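Demonstration session (robot learning)

A demonstration session is a stretch of work in which a person drives a robot through a task so that a learning system can later be trained on the recordings. Each completed attempt is called an episode. The method is valued for its directness: the robot is shown what to do, over and over, with a patience usually reserved for teaching a cat to sit.

Setup

Sessions at the Filside laboratory use two arms sharing one wooden-topped table. The arms are recorded from several viewpoints, including a fixed one over the workspace and a small one at the wrist. The wrist view misses most of the room and sees the gripper fingers very well, a bias shared by the people who work with it.

Objects are chosen to be ordinary. Mesh baskets, cans, jars and packages are typical, as are any items the operator can be trusted not to eat.

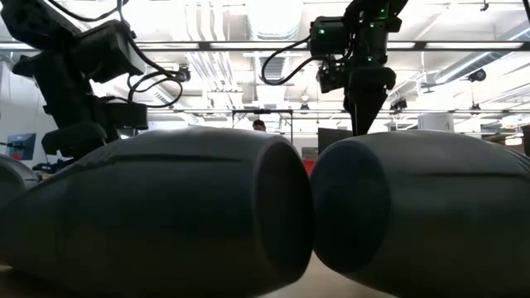
Two arms and a wooden tabletop at Filside, in both views.
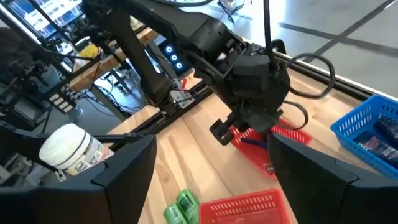
Melquiades Barajas

Collection

The Meno set, gathered at Filside, contains 1,197 episodes, of which 601 were kept after review. An episode may be dropped for a missing camera stream, a late start or what the review sheet calls "operator mood." Khôi Phùng, who wrote the sheet, has declined to define the term.

Operators work in blocks of 16 episodes. Between blocks the objects are moved to new starting positions, so that the system does not simply memorize where things were. People asked to place objects at random tend to put them in tidy rows – a habit that later sets corrected by drawing positions from a printed list.

Failed attempts

Whether to keep failures is disputed. An early Ung set threw out every fumbled grasp, and the system trained on it had no idea what to do after dropping something. It carried on, with great confidence, holding air. Later practice keeps an episode if the operator recovers within the same attempt, and marks the recovery in the notes.

Labeling

Each episode receives a short written instruction, such as "put the pen in the basket." Arkton, the labeling tool used for Meno, limits these to 100 characters. The limit was meant to encourage clarity and has mostly encouraged abbreviations.

See also: Teleoperation; Imitation learning; Wrist camera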